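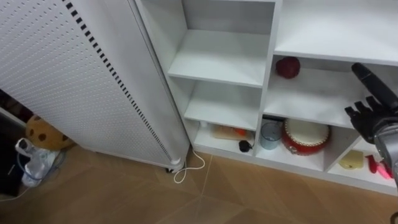
Figure 3. Shelf retrieval task, head view, right hand in approach.

4.2 Shelf retrieval
The second task in the Narel student project asks the robot to take one named object from an open shelving unit and hand it over. Each of the 17 students in the course recorded trials on the same unit at the Vesteck site, giving 202 trials in total - 20 were held back for testing. The target in Figure 3 is the round red object on the middle right shelf. Several compartments are empty, while the bottom row holds distractors such as a clear cup and a toy drum with a red body. The drum matters for the color-only baseline, which has no shape term and may select any red region. We therefore report results for the baseline and for the full Norkska detector separately. A trial was scored as a success if the target left the shelf in the hand and no other object was moved. Trials stopped by the student operator were scored as failures. Grasp force was fixed for all trials and was not tuned per object.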